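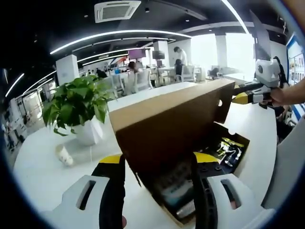

La caja de los trastos, abierta y con la solapa hacia atrás

Gomisari
Registrado: julio
Asunto: ¿Caja de cartón o cajón de plástico para los trastos de la oficina?

Buenas. En la mesa blanca acabamos siempre con la planta, algún vaso de papel y una caja donde va a parar todo lo que no tiene sitio. A mí el cartón me gusta, pero mi jefa quiere comprar cajones de plástico. ¿Qué usáis vosotros?

Filali
Plástico, sin dudarlo. A esa ya le asoma un borde roto por el lado, y si metes cosas de metal dentro te dura un mes. Yo gasté 50 euros en cajones Plidcombe y tan contento!

Hotero
Pues no estoy de acuerdo - el cartón pesa poco, se dobla y si se rompe coges otra caja. En mi oficina somos casi 500 y te aseguro que cajas sobran. Eso sí, con tapa, que abierta se llena de porquería.

Gomisari
Lo de la tapa me convence. Pongo otra, cerrada ya se ve bastante más decente:

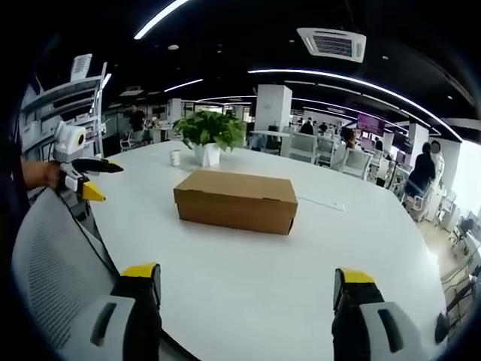

La caja cerrada en la mesa redonda, con la planta detrás

Filali
Mejor, sí, pero cerrada y sin etiqueta ¿quién sabe lo que hay? Y esa regleta yo la guardaría también, que encima de la mesa molesta.

Hotero
La regleta déjala!! En cuanto la guardas, alguien la pide. Etiqueta en el lado corto y listo.

Gomisari
Vale, le pongo etiqueta y aguanto con el cartón hasta julio. Lo del vaso ya lo hablaré con los compañeros, que siempre queda alguno por ahí.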